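Cahier de labo – étude « pression scolaire », sites de Pavport et Gultmont

8 mars 2019

Repris ce matin le fichier de la vague 2. L'export Flisis de la nuit est passé sans erreur, copie brute rangée dans le dossier d'origine, en lecture seule. Je travaille sur une copie. À faire avant la réunion : doublons, appariement avec la première vague, première lecture des réponses ouvertes. 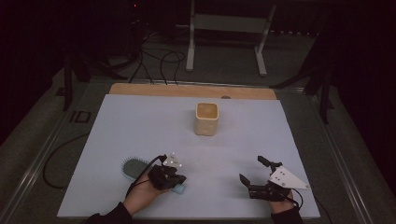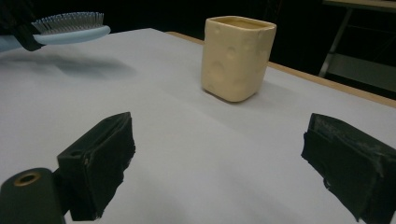

Brosse à cheveux et petit gobelet clair.

Questionnaires ouverts sur les deux sites : 1 511. Complets jusqu'à la dernière page : 1 042. Les abandons se concentrent à la page des questions sur les parents, surtout à l'item « Mes parents seraient déçus si je changeais d'orientation ». À Gultmont la passation se faisait en classe, à Pavport les élèves répondaient chez eux le soir, donc je ne compare pas les taux d'abandon entre les deux pour l'instant. Il faudrait au moins séparer ceux qui ferment la page de ceux qui laissent tourner jusqu'à la déconnexion automatique. Flisis enregistre les deux de la même façon dans l'export standard. Il existe un journal détaillé, il faut le demander.

Appariement : 538 élèves ont un code utilisable dans les deux vagues. C'est moins que ce qui était écrit dans le projet. Le code se construit avec la première lettre du prénom de la mère, le jour de naissance et les deux dernières lettres de la rue. Beaucoup d'élèves ont mis le prénom entier, ou la rue de l'autre parent quand ils sont en garde alternée. J'ai récupéré les cas évidents à la main (majuscules, accents, espaces) et laissé les autres de côté. Pas d'appariement « probable » : si deux codes diffèrent d'une lettre, je ne tranche pas. La règle est écrite dans le fichier de notes, à côté du script.

Échelles. La cohérence interne de l'échelle de Sithole (version courte, traduction maison) est correcte pour la peur de l'échec, nettement moins bonne pour la comparaison aux autres. L'item inversé pose problème, comme au pré-test. « Je me réjouis quand un camarade réussit mieux que moi » est compris par une partie des élèves comme une question sur la politesse. On l'avait signalé en septembre et on l'avait gardé pour rester comparable à la version d'origine. Je propose de donner les résultats avec et sans cet item, et de ne pas le supprimer en silence.

Autre point à vérifier : la question sur le sommeil demande une heure de coucher « habituelle ». Certains ont répondu pour la semaine, d'autres pour les vacances, et quelques-uns ont écrit les deux dans la même case. Variable inutilisable telle quelle pour ces lignes. Je les ai marquées sans les corriger.

Réponses ouvertes, premier passage. Consigne rappelée : « Racontez une fois où une note a compté pour vous. » J'ai lu le paquet de Pavport en entier, celui de Gultmont seulement en partie. Impressions à ce stade, sans codage :

– La note elle-même est rarement décrite. Ce qui revient, c'est le moment où il faut l'annoncer à la maison : dans la voiture, à table, par message avant de rentrer.

– Plusieurs textes parlent d'une bonne note comme d'un problème. L'élève craint de ne pas pouvoir la refaire et que la suivante soit lue comme une baisse. La grille actuelle n'a rien pour ça. Je l'ai noté provisoirement « note plafond ».

– Les frères et sœurs sont très présents, plus que les professeurs. On ne pose aucune question fermée sur la fratrie, à part le nombre. Dommage.

– Quelques réponses très courtes du type « jamais » ou « aucune ». Ne pas les traiter comme des non-réponses. Je leur donne un code propre.

Pour le double codage, on prend le même tirage pour les deux codeurs, textes mélangés entre sites et sans le nom de l'établissement. J'ai retiré les mentions de lieux qui permettaient de reconnaître un lycée, y compris une ligne de bus et un nom de gymnase. Reste à relire les prénoms cités dans les textes. Le script en attrape la plupart et manque les surnoms.

Procédure d'alerte : un texte sort de l'ordinaire par le niveau de détresse exprimé. Il a été transmis selon le protocole, à l'infirmerie de l'établissement, avec l'heure de réponse et rien d'autre. Accusé de réception reçu en fin de matinée. Je ne recopie rien ici. À discuter en équipe : le délai. Entre l'envoi de la réponse par l'élève et ma lecture, il s'est passé trop de temps, l'export ne tournant que la nuit. Il faudrait que quelqu'un ouvre les réponses ouvertes en journée tant que la passation est en cours, ou bien un export à midi. La page de fin affiche déjà les numéros d'écoute, mais ceux qui abandonnent avant ne la voient jamais. Demander si on peut la mettre en bas de chaque page.

Après-midi : corrélations de contrôle sur l'échantillon apparié. Peur de l'échec stable entre les deux vagues, rien de surprenant. Le sentiment d'appartenance à la classe bouge davantage. Je n'écris pas de chiffre ici tant que l'histoire de l'item inversé n'est pas réglée, sinon il finira dans une diapo.

Reste à faire :
demander le journal détaillé à Flisis
finir la lecture de Gultmont
ajouter « note plafond » à la grille, avec une définition et des extraits
relancer le lycée de Pavport pour la date de restitution aux élèves
sauvegarde du dossier sur le second disque – faite à 17 h 40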